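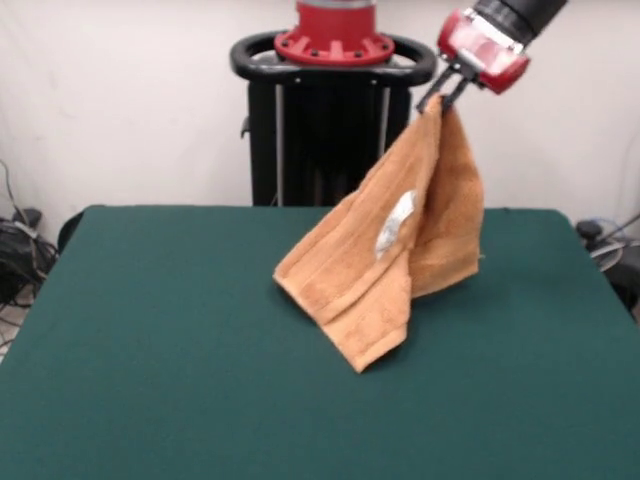 From: Tülin Kurtuluş
To: manipulation-chores list
Subject: Re: Re: towels, and what counts as "done"

Yusri Latuheru wrote:

> I keep seeing folding listed as a solved chore. Our laundry at Matura
> puts through 2,000 hand towels on a busy day in December and I would
> happily give a machine the dull end of it. But every demo I am sent
> starts with the towel already flat and square on the bench. Ours come
> out of the dryer in a heap. Can anybody say plainly whether an arm can
> go from heap to stack without a person standing beside it, and how
> long it takes per towel?

Yusri,

Short answer: yes for one kind of towel, slowly, and I would not staff a shift around it.

The folding itself is the easy part. Once a rectangle is flat and its corners are known, two folds are a matter of following a path. Nearly all of our failures come earlier, between first contact and the point where the cloth is spread. A single arm with a two-finger gripper can take a corner and lift, but the rest of the towel then hangs however it likes. Layers overlap, the lower corner curls back on itself, and the corner you want next may be behind the one you can see. Terry is worse than flat weave in this respect. The loops catch on each other and the layers don't slide apart under their own weight.

We logged 758 attempts on the Trillel controller, one towel per attempt, same size and same colour. The starting pose was a crumple dropped from hand height. A result was counted as good only if all four edges were within 4 cm of square after the second fold. Two out of three passed. Of those that didn't, most were a wrong second corner, usually a fold in the middle of the cloth taken for a corner. Care labels gave us trouble as well - a white tag on coloured terry is the strongest feature the camera has, and the early model kept treating it as an edge. Masking the label out fixed that for sewn-in tags but not for the long satin ones.

Time per towel was a little under two minutes, including retries. You can do the arithmetic for 2,000 of them. A person on your line is done in a few seconds and is checking for stains as they go, which our setup doesn't attempt.

The Ezeani group drags the cloth across the bench to flatten it before looking for the second corner. I think that is the right direction. It depends heavily on the surface, though. We work on a cloth-covered table, and the friction values won't carry over to stainless steel.

If Matura wants something useful sooner, ask Zeretti about their feeder. It needs a person to hand it two corners, then it folds and stacks on its own. That still leaves someone at the heap.

I can send the failure log to anyone who wants it. It is a plain CSV, and the column headings are partly in Turkish.

Tülin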